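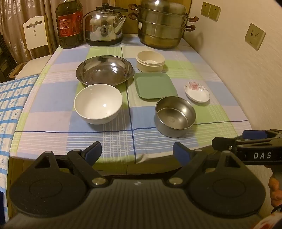
How long should household linen be kept before it is replaced? Most woven cotton in regular use remains serviceable for many years, and the decision is better guided by the condition of the cloth than by its age.

24/01/2024
By the Stasano Editorial Desk

Textiles form a modest but persistent share of the material that Australian households send to landfill. Tablecloths, tea towels and sheets are seldom accepted by charity shops once stained or thinned, and few councils collect them at the kerbside. The Stadley Textile Library, which lends mending equipment to residents, has recorded the condition of donated linen since it opened its sorting room last May.

Of the 1,393 pieces received to the end of December, 498 were judged fit for use with no repair at all. A further 300 needed only a hem restitched or a small hole darned. The remainder were cut down for cleaning cloths, quilt wadding or patching stock.

The library's guidance asks owners to hold the cloth up to a window. An even weave with a few weak points can be mended; a weave that shows light in broad patches will tear beside any new stitching. Colour is a poor guide. Checked and plaid cottons fade along the folds well before the yarn loses strength, and many are surrendered on appearance alone.

Laundering accounts for much of the avoidable wear. Members are advised to wash table linen in cool water, to treat grease before the cycle begins and to line dry in shade. Chlorine bleach is discouraged for coloured cloth. Starch should be rinsed out before long storage - silverfish are drawn to it, particularly in the humid months.

Chaiyaporn, a small mill supplying replacement yardage to the library, now weaves its table cloth with a wider selvedge so that worn hems can be turned twice. The fabric costs more per metre than imported equivalents, and the library sells it in short lengths to members only.

A second sorting room is planned for Tovatano, where the lending collection will begin with 100 items, among them darning looms, hand shears and two treadle machines. Linen for assessment should be laundered and folded before it is delivered.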